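Notes from the teaching table

Readers of the September issue will remember that Prudard promised us a robot that could pack a basket, and that Thenmozhi Rai promised us it would take an afternoon. We are now on session 16.

The plan is simple enough to fit on a napkin, where it was in fact written. A person moves the arm by remote control, goes through the job from start to finish, and the system keeps a record. Do that 300 times and the arm is supposed to have a go by itself. Thenmozhi does most of the driving from a chair at the Pesgate office, with the concentration of somebody parking a borrowed van. Geetha Acharya handles the part nobody puts in a grant application — setting the groceries up again after each run, a little differently every time, so the arm doesn't learn that snacks live in one exact spot on Earth. 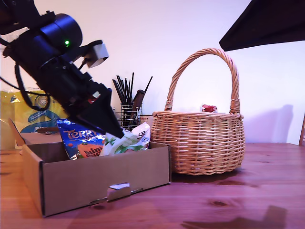
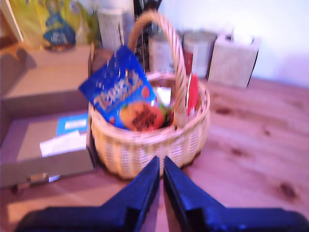 Snack bags have been the great teachers. A bag has no opinion about where its middle is, and a grip that felt fine on one run will send the next one sliding. Thenmozhi's early demos were full of tiny corrections, and the first model we trained on them copied her faithfully: it hovered, twitched, reconsidered and hovered some more. Geetha said it was like watching her uncle order lunch. We threw out that batch and started over with one rule, which is that if you dither, you delete the run.

Tall handles are the other problem. A person goes around one without a thought. A person driving an arm goes around it with a great many thoughts, some of them out loud, and we have turned off the microphone.

Clean runs now go into the Hellitz folder and messy ones into Chacko, in case we ever want to teach recovery from mistakes. Chacko is filling up nicely.

We still need 2 more drivers, mostly so that the arm doesn't grow up with all of Thenmozhi's habits. Training takes five minutes, no experience is needed, and people who are good at claw machines should mention it when they write to Geetha.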